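Flavmont lot and road to get new gravel

If you've driven out to the Flavmont building lately, you know the dirt lot by heart. Well, good news – the town says it's finally getting graded and graveled, and the verges on the road out front are on the list too. Work starts in October and should take nearly 3 weeks.

I went over on 22/09/2026 with Sibusiso Matlala from Sithole, the crew that got the job, and he walked me along the pavement edge where the dirt keeps creeping onto the asphalt. "Two good rains and you're parking in soup," he told me. I've lost a shoe out there, so no argument from me! 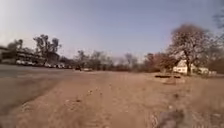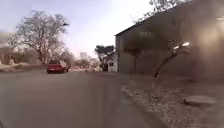

The dirt lot (first) and the paved road with its gravel verge (second).

The plan covers 3,356 square yards and ends up with 147 parking spots, which sounds like plenty until there's a show on. The road stays open, but only one side at a time, so allow a few extra minutes if you come in from Drutunon. Overflow parking will be at the Grirach field – bring boots. I'll post the start date when I get it.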